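October
By Godelieve Jacobs

3.2 What ends up on the shelf

I went into this part of the study thinking the plates would be the interesting bit. They weren't! What kept pulling me back was the odds and ends, the stuff people grab when they're in a hurry and then leave wherever there's a gap. Lauri Laitinen and I had logged 64 items by the time we wrote this up, and 14 of them had no agreed home at all -- we asked, and got a different answer each time (one person at Storutska gave us two answers in the same breath).

We also noted the surfaces, meaning anything big, flat and plain that a person might lean something on or wipe down.
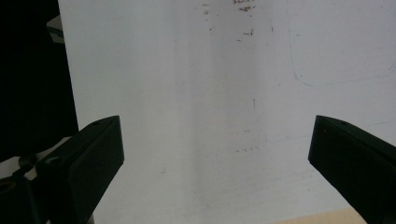 Plain white ones were the hardest to write up, and I'll admit my first notes were pretty thin. Lauri wanted a separate code for them and I didn't, so we went back and forth and settled on "background, light." It worked fine for the rest of the coding, and I only had to fix 9 entries afterward.

Cups and other flared shapes got their own code too. We used "tapered" for anything clearly wider at one end, whatever it was meant to hold. Wear was scored separately by each of us, and I was the stricter one (I count every scuff, Lauri lets the faint ones go). We talked through the mismatches over coffee, and most of them were about light marks on strong colors like the blue in Figure 1.
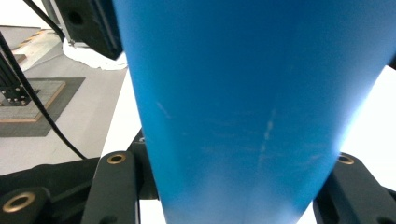
Figure 1. Blue tapered object with faint whitish streaks and scuff marks; coded "tapered," light wear.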